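Gripper notebook, May, Wednesday

Towel folding again, second sitting on the pair of hand-held grippers. Started at 9:30 with coffee and the list from last time, which was mostly about cables.
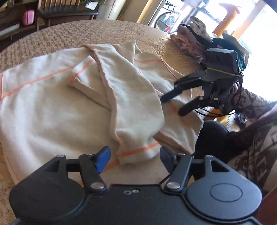
First job was the left finger on unit A. It had a tiny bit of slop at the lower pivot, enough that the two pads met crooked, and I'd been blaming the pads for it. Backed the silver screw out, cleaned the bore, put it back with a dab of threadlocker and a quarter turn less than I thought it needed. Much nicer! The finger swings freely and comes back to the same place every time. I did the right one the same way so they'd match, even though there was nothing much wrong with it.

The blue pads are staying. I tried the harder black ones from the Hudov sheet before breakfast and they slide right off terry cloth. The blue ones bite into the hem with hardly any squeeze. They do pick up lint like crazy, so I wiped them with a damp rag between batches, and I should probably make that a rule (tape it to the lid of the toolbox or something).

Two people on this, one gripper each, sitting at the round table. We went with the woven tablecloth left on. Bare tabletop was worse last time because the towel skated away whenever a finger came in low, and the weave holds it just enough. The downside is that the cloth itself can get pinched if you come in too steep. It happened on run 17 or so and we dragged half the table setting toward us, then had to smooth everything out and start that run over.

White towel with the orange edging again. I like it for this — the orange stitching gives you something to aim at, and when I go through the video later I can tell which hem is which without squinting. Plain white on plain white was misery. If anybody wants to add a second towel to the set, please get one with a contrasting edge.

The fold sequence we settled on:

Lay it out flat, long side toward unit A.
Unit A takes the near edge, unit B takes the far corner.
Turn the flap back over the middle, let go, let it settle.
Regrip on the folded edge, both units, and bring it over again.
Hands off for a slow count of three, then reset.

The regrip is where we lose time. When the flap goes back diagonally you get a loose corner sticking up and ridges all along the raised part, and it's tempting to chase the corner when what you want is the fold line. Unit A does best parked just above the folded edge with the pads open, waiting, and then coming down together with B. If A goes in early it plows the towel. Need to write that into the instructions properly, because I explained it out loud four times today.

Count for the day: 121 runs started, 108 finished, and 104 I'd keep. The four I tossed were all mine, all bad regrips. Of the 13 that didn't finish, 6 were the cable on unit B.

So, the cable on unit B. It hangs in loops under the body and the loops swing when you reach across. On a long reach one of them drags over the towel and undoes the fold you just made, which is maddening. Options: shorter cable (don't have one), clip it along the handle and up the sleeve with velcro (ugly, will work), or print the little guide from the Esteo files and screw it to the plate. Unit A has two small holes between the fingers that look right for a guide, so I want to check whether B has the same spacing before printing anything. Velcro for next time, guide after.

Light: the window side is very bright by late morning. The right half of the table gets the full blast and the shelf side goes dark, and the camera on B can't decide what it wants. I locked exposure at 11:15 and the runs after that look more even, though the window itself is a lost cause. A sheer curtain would fix it. Or start earlier, ha.

Also moved my chair back a little so my knees stay clear of the table. Wrists are tired. An hour is plenty with these before swapping sides, and whoever is on B gets the worse deal with the camera block on top.

For next time:
velcro on the B cable
measure hole spacing on B
spare pads, the Coelho order should be in
curtain???
try the pink cloth, it's smaller and might be good for one-person folds
copy today's card to the Ruladton drive and label it before anything else gets recorded over it

Stopped at 12:40. Batteries on the charger, both.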